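Thin, floppy and clingy: how to handle the sheets that stick to themselves
By Renato Magbanua
Vorwood Home Notes - Small Jobs

I love a fiddly little job, and there are few fiddlier than getting a very thin sheet of something to lie flat. Cling film, tissue paper, dust covers, the folded face masks my sister brings back from the chemist in Culham... they all go wrong in the same way, and most of them can be put right with the same few tricks!

Start with your hands
Wash them and dry them properly, right down between the fingers. Damp fingertips grab film and tissue and won't let go. Hand cream is worse, so leave it until afterwards. Rings off too if the material is delicate.

Find two corners before you pull anything
When a sheet has balled up, the temptation is to tug at whatever sticks out. Don't! Turn it over slowly until you find one real edge, hold that, and work along it with the other hand until you get to the far end. Now lift it clear of the table and let the rest drop. Gravity will undo far more than you'd think, and a gentle shake usually frees the bottom.
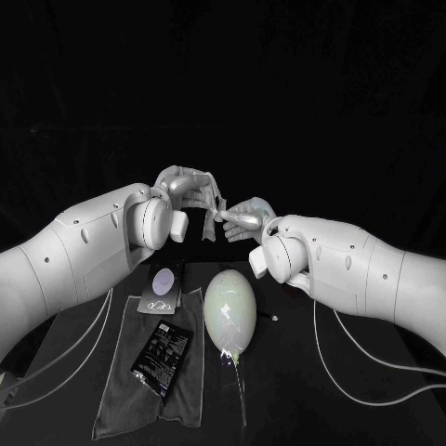
Hold it up with one hand at each side and let the lower edge hang.

If two layers have really stuck, blow along the join. I felt daft the first time I tried it but it's brilliant on cling film. For very thin bags, roll the opening between finger and thumb until the layers slide apart.

Cling film that behaves
Keep the roll in the fridge door for an hour before a big wrapping session. Cold film is much less grabby and it tears cleaner. If the end has vanished into the roll, dab round it with a bit of sticky tape folded back on itself and lift. I kept a roll of Bellini going for 19 weeks like this, and I wrap a lot of cheese.

Sheet masks, without the tangle
These come folded small, and plenty of people give up and slap them on in a lump. Open the packet over a saucer to catch the drips (there's always extra, and it's lovely on elbows). Find the forehead edge first. Hold it at both ends, let the chin part drop, and check which way round the holes are before it goes anywhere near your face. Some have a backing layer - peel that off once the mask is on, as it keeps the shape for you.

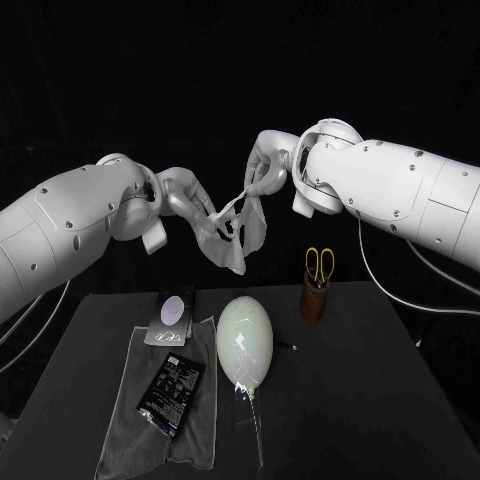
Keep hold of the top and give the folds a moment to fall open.

Then lean back, lay the forehead down and smooth outwards from the nose. Any wrinkles can be lifted and laid again. Set a timer, too. I once nodded off in one and had to peel it off like old wallpaper.

Dust sheets and big covers
Exactly the same idea, only you'll want a second person. One of you takes each top corner, you walk apart until the top edge is nearly tight, and then you both lower it over the furniture together. The thin plastic kind costs 91p in our hardware shop and will do 3 or 4 rooms if you fold it away nicely.

Putting them away
Fold thin plastic in half lengthways, then again, and roll it from the closed end so that the air gets out as you go. A cardboard tube down the middle stops new creases. Tissue paper does best flat in a drawer - I slip mine inside an old Gevon calendar, and it comes out every July for birthday season looking as good as new.

Creased tissue can be ironed, by the way. Coolest setting, no steam, tea towel on top. Please don't try it with plastic!

Next month: odd lids, and where to keep them.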